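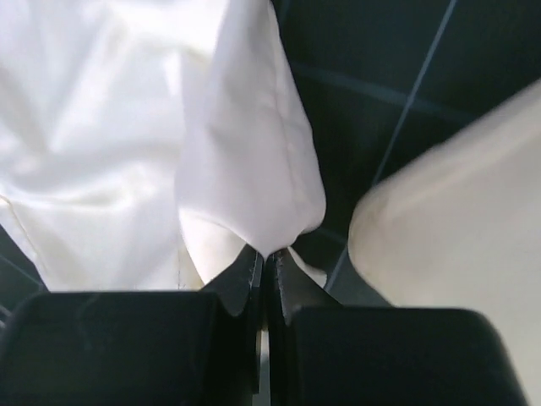
White cloth and gripper tips.

Joltden Lens Fit Records

Version 3, released 29 July 2018

Joltden is a set of fitting records from two optical practices, Orkness and Tuhiwai. Each record holds the measurements taken when a customer was fitted for glasses, and a note of whether the lenses were later remade. It was put together for people who write dispensing software and want something to test it on.

Contents

There are roughly 2,000 records in the main table, fits.csv, one row per pair of glasses. A second table, remakes.csv, has 362 rows, one for each pair that was sent back to the lab. The two are joined on fit_id. A pair remade twice has a single row in remakes.csv, with the later reason given.

Fields in fits.csv

fit_id – record number, not in date order
practice – O for Orkness, T for Tuhiwai
lens_type – single, bifocal or varifocal
pd_right, pd_left – distance from the centre of the bridge to each pupil, in millimetres
height_right, height_left – fitting heights, in millimetres
tilt – angle of the frame front, in degrees
vertex – distance from lens to eye, in millimetres
method – ruler, pupillometer or tablet

The remaining four columns, 13 in all, are copied from the order form and are explained in fields.txt. Please read the entry for "coating" before using it. The practices changed supplier and the old codes mean different things.

How the measurements were made

Staff took them during ordinary appointments. Orkness used a ruler and pen marks on the demo lens until October, then moved to a tablet. Tuhiwai used a pupillometer throughout. Tilt and vertex are blank for most ruler fits. A blank means not measured, and zero means zero.

Known problems

Some fitting heights at Tuhiwai were written down from the bottom of the frame and others from the bottom of the lens. We have corrected those we could check against the order. The rest have a 1 in the height_flag column of flags.csv.

Children's glasses are left out. So are safety glasses and sports frames.

Do not use the remake rate to compare the practices – they had different rules on when a remake was free.

Loading

The files are UTF-8 with commas between fields and a header row. The Durnow import script reads them as they are. In a spreadsheet, set fit_id to text or the leading zeros will go.

Privacy

Names, dates of birth and full prescriptions were removed before the files left the practices.

Contact

Keegan McAlister looks after the tables. Questions about the fitting methods should go to Montri Jitpraphai. Corrections are welcome with the fit_id and the name of the column.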